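饮水机操作数据采集 设备采购与预算说明

本文件随数据集一起发布,说明采集点位需要买什么、按什么顺序买、哪些可以缓一缓。数据格式和字段定义见同目录下的另一份说明,不在此重复。

维护人:Zorica Babić(设备与采购)、Nele Brinkmann(采集流程)
最后更新:2025年1月17日

一、适用范围

适用于以手持夹爪采集饮水机相关动作的点位,包括取水、换水桶、开合柜体和整理周边物品。项目代号 Dostness。机械臂本体的采购走 Leinonen 的预算,不计入本文件。

二、点位现状

点位设在办公区内,饮水机、桶装水和办公椅挨得很近,采集员背着双肩包、手握夹爪在机器旁操作。做预算时请按这种间距考虑:夹爪外壳宽,再加上手柄处的标记块,转身需要的空间比空手时大。新点位选址前先用一台夹爪实地走一遍,再决定是否下单。

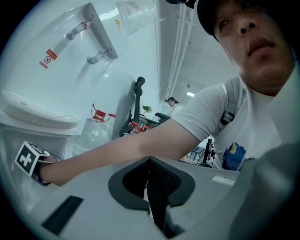
三、每个点位的必备设备

1. 手持夹爪:4 台。其中一台为备用,不排班。
2. 方块标记:随夹爪配发,另备一套打印面。黑白图案磨损后只更换贴面,不必整块重买。
3. 饮水机:优先使用现场已有的机型。确需购买时,单台上限 800 元,冷热水出口要分开。
4. 桶装水:按月结算,不做一次性囤货。空桶押金单独列账,不要混入耗材。
5. 线缆与扎带:线缆长度按操作者蹲下后的位置量,站姿量出来的长度通常不够。
6. 存储卡与读卡器:由 Flillia 统一采购,各点位只登记领用数量。

四、低位操作的附加需求

低位动作指采集员俯身或坐低,一手持夹爪,另一只手伸进白色柜体顶面下方的空腔。手背上同样戴方块标记,所以标记的固定件要按手部和夹爪两种规格分别下单,绑带不通用。

地面有细线缆经过的点位,需加购线缆压条。水桶外面裹着透明薄膜,薄膜反光会影响标记识别,补光灯暂不采购,等 5 月的识别测试结果出来再定。木纹地面的点位可以加一块薄垫,颜色选哑光灰,不要选黑白格。
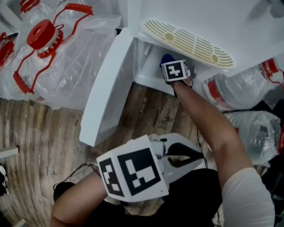 五、采购顺序

第一批:夹爪、标记块、线缆。这三项交期最长,供应商 Conusa 给出的交期是 42 天,报价有效期 19 天,过期需要重新询价。
第二批:存储卡、绑带、压条、垫子。等第一批发货后再下单。
第三批:饮水机(如需)和桶装水。进场前一周内办理即可,早到没有地方放。

六、预算填报

填表时请把设备、耗材、押金分成三栏。过去几次汇总出错,都是桶押金被算进了耗材。夹爪的维修费不在点位预算内,由项目统一承担,但拆壳前要先在登记表里写明编号和故障现象。

采集员工时不属于设备预算,请不要写在本表。如果某个点位只采集高位动作,可以删去第四节的全部项目,固定件只订夹爪规格。

七、已知问题

夹爪手柄一侧的标记块在狭窄点位容易碰到柜门,打印面边角先磨损。备用贴面用得比计划快,下一版会调高数量。
手部绑带目前只有一个尺码,手小的采集员需要多绕一圈。小号已询价,未下单。
部分点位的桶装水供应商不接受按月结算,遇到这种情况先联系 Zorica Babić,不要自行垫付。

八、修改方式

改动数量或单价时,请在提交说明里写清点位名称和原数值。只改文字的提交可以直接合并,涉及金额的需要两位维护人都确认。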